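Print this page | E-mail this page

Filed under: Eating Out > Dumplings & Small Plates > Ordering Help

How do I order dim sum for a first visit without too much food?

Posted by steamtable_novice

Hello to all. I moved to this area in the spring and there is a big dim sum restaurant near my apartment, the name is Loketti Garden. It is on the upper floor of the Wynne Street shopping center, above the pharmacy. I have walked past it many times and the smell on the stairs is very good, but I have never eaten dim sum in my life. In my country we do not have this kind of meal.

My sister will visit me in June and I want to take her there for lunch. We are only two persons. I looked at the menu in the window and I did not understand how the ordering works. There is a paper sheet with small boxes, and the prices are not next to the dishes, there are only letters such as S, M, L and "special". Is the letter the size of the plate or the price? Also I do not know how many dishes are normal for two people who eat an average amount. I do not like to leave food on the table, and my sister is the same. My budget is 80 dollars with the tip, and I would be happy to spend less.

One more thing, my sister does not eat pork. She eats chicken, fish and all seafood. I am afraid that pork is hidden in many dishes and I will not know it. Should I call the restaurant before, or is it normal to ask at the table? I do not want to be rude when they are busy.

Thank you for your patience with a beginner.

Tags: dim sum, first time, no pork, lunch for two

Posted by zedell_eater

Welcome to dim sum! I was in the same situation when I came here, so I will try to answer everything in order.

The letters are the price. Each letter has one price for all the dishes in that group, and you find the list of prices on the bottom or on the back of the sheet. At Loketti Garden it is on the back, in small print, and many people miss it. The L dishes are not always large. Sometimes an L dish is a small basket with more expensive shrimp inside. You write a number in the box, and that number is how many plates you want of that dish. Please write the number clearly. I once made a short line, which in my country is how we mark a thing as "no", and the kitchen read it as one order of chicken feet.

For two people I would start with four dishes. Then wait until they are on the table and look at what is left. You can ask for a second sheet at any moment, and at Loketti they leave an extra one under the teapot. The dishes do not come all together. They come when they are ready, so you may get the dessert before the dumplings. This is normal and you do not need to complain.

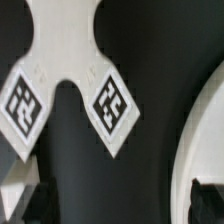 With four dishes and tea you will be far below your limit, and with six you should still be fine if you stay away from the "special" group. The tea is charged per person, so put this in your calculation. When the pot is empty, leave the lid half open and somebody will fill it again.

About the pork, your fear is correct. These dishes very often have it: siu mai (also when the menu says shrimp on top), turnip cake (small pieces of sausage), sticky rice in lotus leaf, and the fried taro balls. Even the eggplant can be stuffed with a mix. The har gow is normally only shrimp and bamboo, but in some kitchens they put a little pork fat in the filling to make it more juicy, so ask about it. I would order these for your sister:

Har gow, after you ask
Rice noodle roll with shrimp
Steamed fish balls
Chinese broccoli, with the oyster sauce on the side
Egg tarts, but ask if the crust is made with lard

To ask at the table is not rude at all. Say it before you give the sheet and not after. If you want to call, do it at three in the afternoon, when lunch is finished and the person on the phone has time to walk to the kitchen.

I prefer Loketti to the one at Zedell Plaza. At Zedell the wrappers were thick the last two times and they stuck to the paper. The custard buns there are better, I must admit this.

Posted by bigteapot

just go before 11. after that the line goes down the stairs and they rush you. get the shrimp rice rolls, skip the spring rolls, they taste like any spring rolls

Posted by lotusleaf500

I agree with most of the long answer, but I want to correct one point. The turnip cake at Loketti Garden can be ordered without sausage, because they make a second tray with dried shrimp only. It is not printed on the sheet. You must ask for it, and on some mornings they have none left. It is my favorite thing there, with a brown crust on both sides and a very soft middle, and the chili oil goes with it perfectly.

If you have a car, also consider the restaurant in the Genex Building, at 2560 Wynne Street. They still use the carts there, and for a first visit the carts are easier in my opinion. You see the food, you point, and they put a stamp on your card. The bad side is that you get hungry and you point too much. My husband and I planned to eat a light lunch there and we carried home three boxes. Also the lady with the cart does not always know what is inside the dumplings, so for your sister the paper sheet is the safer choice.

Leftover dumplings are good the next day if you steam them again for a few minutes. Do not use the microwave without a wet paper towel over the plate, or the skin gets hard like plastic.

Print this page | E-mail this page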